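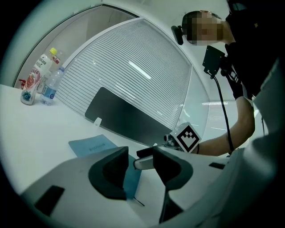
Last changed: 1/5/99

Prendik word list, read me first

Hello and welcome! Prendik is my list of dialect words from Clavedport and the villages up the river, typed in over far too many evenings from my own notebooks and from the old Standamus parish newsletters (a box of them came my way at a jumble sale, and I was hooked by the second one).

There are 1,952 entries at the moment. Of those, 551 came out of the newsletters and the rest are words I heard with my own ears, mostly in shops and at bus stops.

What you get is 2 files. words.txt is the list itself, one word to a line, with tabs between the columns: word, meaning, village, where I got it. sources.txt explains the short codes in that last column. KEM means the Kemppainen glossary, which I only used for checking spellings, so please don't treat it as a source for meanings.

Spelling is a mess, I'm afraid! If two villages say a word differently I've kept both and put "see also" in the meaning column. A question mark after a meaning is me guessing.

New in April: the fishing words are finally in, and I took out 9 that were plain English with a strong accent. I also fixed the tabs, which had gone funny under S.

Still to do: weather words, playground games, and everything to do with bread.

Copy it, print it, use it at school, just leave my notes in and don't sell it. Corrections very welcome, especially from the Standamus side, where my notebooks are thin.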